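발표자 노트: 소형 액체 실습대의 배치 기준
교내 실험 교육 세션, 발표 시간 20분

슬라이드 1. 제목
인사 후 바로 범위부터 말한다. 오늘 다루는 것은 시약이나 반응식이 아니라 책상 위의 배치다. 비커 하나, 시험관 꽂이 두 개, 컵 두 개로 구성되는 소규모 착색수 실습을 기준으로 한다. 위험 시약을 쓰는 실험대는 별도 규정이 있으므로 여기서 제외한다.

슬라이드 2. 배경
2월에 Flesterora 실습실의 책상 배치를 다시 정했다. 이전 배치표는 Vibeke Brøndum이 작성한 한 장짜리 문서였고, 물품 목록은 있었으나 위치 규정이 없었다. 그 결과 조마다 꽂이의 방향이 달랐고, 조교가 책상을 옮겨 다닐 때마다 빈 시험관을 어디에 두었는지 다시 확인해야 했다.
개정판의 작업명은 Skov다. 이름에 특별한 의미는 없으니 질문이 나오면 짧게 답하고 넘어간다.

슬라이드 3. 기본 배열
가로 한 줄 배열을 원칙으로 한다. 순서는 왼쪽부터 컵, 꽂이, 비커, 꽂이, 컵. 비커가 중심선이다. 비커는 꽂이와 같은 줄에 두어도 되고 작업자 쪽으로 조금 당겨도 된다. 당겨 놓으면 꽂이 사이에 손이 걸리지 않고 주둥이 방향을 돌리기 쉽다. 다만 책상 앞쪽 가장자리까지 내리지는 않는다.
앞쪽 절반은 비워 둔다. 기록지, 피펫 받침, 물티슈 등은 필요한 순간에만 올리고 사용 후 내린다.

슬라이드 4. 꽂이
투명 아크릴, 구멍 두 줄. 투명 재질을 쓰는 이유는 하나다. 시험관 바닥의 액량을 꽂이에서 빼지 않고 볼 수 있다. 단점은 흰 책상 위에서 구멍 테두리가 잘 구분되지 않는다는 점이다. 조명이 고르지 않은 자리에서는 더 그렇다. 시험관을 꽂을 때 위에서 내려다보지 말고 눈높이를 조금 낮추라고 안내한다.
빈 시험관은 오른쪽 꽂이의 오른쪽 끝에 둔다. 액체가 든 시험관은 왼쪽 꽂이를 쓴다. 두 가지 색을 동시에 쓰면 양 끝으로 벌려 꽂는다. 인접한 구멍에 꽂으면 옮길 때 순서를 바꾸는 오류가 잦다.

슬라이드 5. 컵
컵은 보관 용기다. 작은 투명 계량 용기를 세워 둘 때 쓰고, 폐액을 받지 않는다. 폐액통은 Sostik 제품을 바닥에 따로 둔다. 컵에 담긴 용기가 비스듬히 기대는 것은 허용하되, 바깥으로 많이 기울어진 것은 시작 전에 바로 세운다. 컵이 가벼워 무게가 한쪽으로 쏠리면 넘어질 수 있다.
가벼운 컵을 양 끝에 두는 것에 대한 반론이 있다. 소매에 걸린다는 지적이다. 맞는 말이며, 이 배치에서는 책상 모서리에서 손 한 뼘 안쪽을 권장한다.

슬라이드 6. 실제 책상
세 장을 연속으로 넘긴다. 설명은 마지막 장에서 한꺼번에 한다.

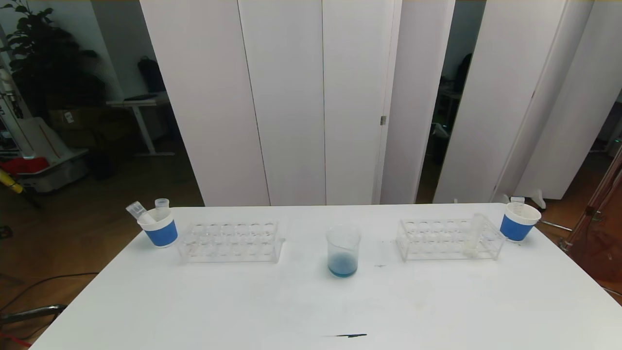
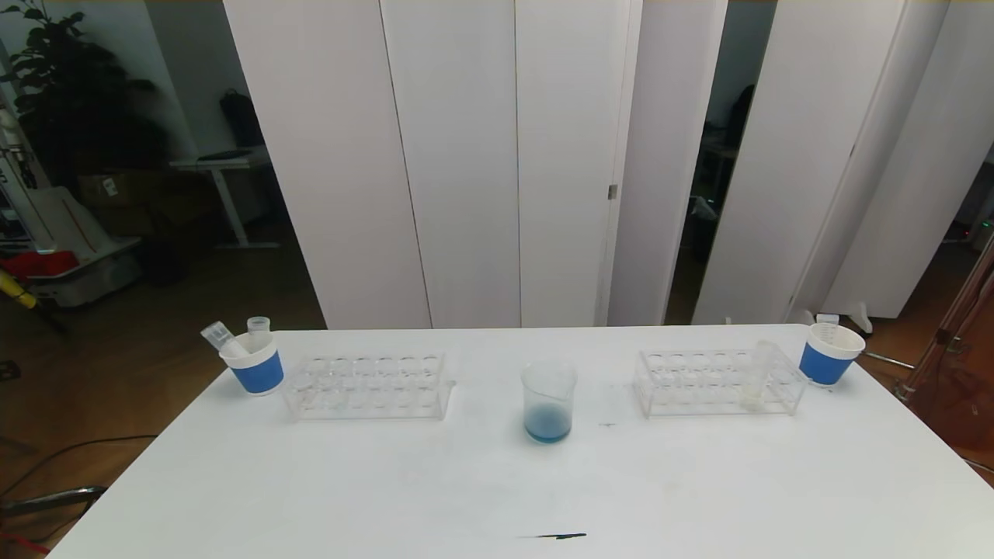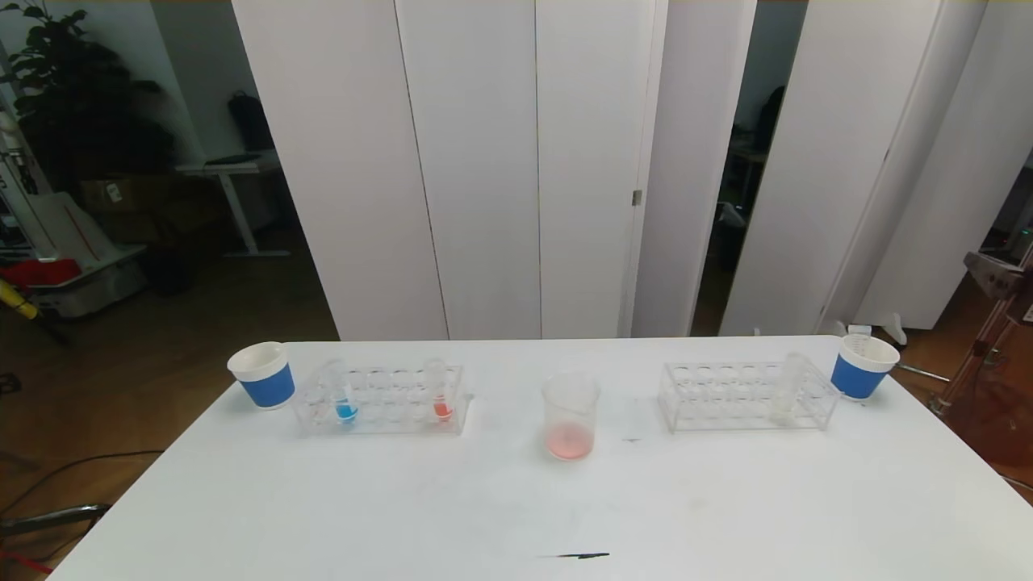

세 장 공통: 비커를 가운데 두고 좌우에 투명 아크릴 꽂이, 그 바깥에 파란 띠 컵을 놓은 배열

슬라이드 6 설명
앞의 두 장과 마지막 장의 차이만 짚는다. 앞의 두 장은 비커에 파란 액체가 소량 있고, 왼쪽 꽂이가 비어 있다. 마지막 장은 비커 바닥에 옅은 분홍색 액체가 얕게 깔려 있고, 왼쪽 꽂이에 파란색과 주황빛 도는 빨간색 시험관이 떨어져 꽂혀 있다. 슬라이드 4에서 말한 간격이 이것이다.
오른쪽 꽂이의 시험관은 세 장 모두 오른쪽 끝 부근이다. 위치가 고정되어 있으면 배치표와 대조하기 쉽다.
마지막 장에서는 비커 오른쪽에 흰 종이가 한 장 놓여 있다. 흰 책상과 거의 구분되지 않는다. 색 비교용으로 종이를 쓰려면 테두리를 표시해 두는 편이 낫다. 배치표 다음 판에 반영할 항목이다.

슬라이드 7. 표면 관리
흰 상판은 착색수의 색을 읽기에 좋지만 자국이 그대로 드러난다. 사진의 검은 줄 같은 자국은 착색수 흘림과 혼동하지 않도록 시작 전에 위치를 기록한다. 새로 생긴 자국인지 판단할 근거가 필요하다.
닦는 순서는 중앙, 좌우, 앞쪽. 마른 천을 먼저 쓰고 젖은 천은 나중에 쓴다. 상판은 Kakwood에서 납품받았고, 용제 사용 여부는 납품처에 문의 중이다. 답변이 올 때까지 물과 중성세제만 쓴다.

슬라이드 8. 액량
비커는 용량 400 mL급을 기준으로 잡았다. 실습에서 한 번에 다루는 양은 그보다 훨씬 적다. 바닥에 얕게 깔리는 정도면 비커 눈금으로 읽지 않는다. 낮은 구간의 눈금은 참고용이며, 양을 맞춰야 하면 계량 용기로 먼저 재고 비커로 옮긴다.
착색수 원액은 책상마다 나누지 않고 한 곳에서 대략 800 mL를 준비해 배분한다. 남은 액은 원액 용기에 되돌리지 않는다. 색이 섞인 액도 마찬가지다.

슬라이드 9. 시작 전 점검
화면의 항목을 소리 내어 읽지 말고 다음만 말한다. 소요 시간은 책상당 3분.
비커 주둥이가 작업자 쪽을 향하지 않는지 본다.
꽂이 두 개가 서로 평행한지 본다.
시험관이 구멍 아래 받침까지 내려갔는지 손끝으로 확인한다.
컵 안의 용기 수를 배치표와 대조한다.
상판의 기존 자국을 기록지에 표시한다.

슬라이드 10. 남은 문제
첫째, 왼손잡이 배치. 좌우를 그대로 뒤집으면 조교용 배치표와 어긋난다. 현재는 컵과 꽂이를 그대로 두고 비커 주둥이 방향만 바꾼다.
둘째, 꽂이 표시. 구멍에 번호를 새길지 스티커를 붙일지 정하지 않았다. 스티커는 세척 후 떨어진다. 각인은 투명도를 떨어뜨릴 수 있다.
셋째, 뚜껑이 있는 계량 용기의 보관. 뚜껑을 닫아 세우는지 따로 모으는지 조마다 다르다. 다음 개정에서 하나로 통일한다.

질의응답
예상 질문: 꽂이를 하나로 줄일 수 있는가. 답: 시험관 수만 보면 가능하다. 빈 관과 사용한 관을 분리할 자리가 없어지므로 권하지 않는다.
예상 질문: 유리 비커를 플라스틱으로 바꿀 계획. 답: 없음. 긁힘이 생기면 옅은 색을 읽기 어렵다.
배치표 사본은 출입문 옆 선반에 둔다. 수정 의견은 사본 뒷면에 적어 같은 선반에 돌려놓도록 안내한다.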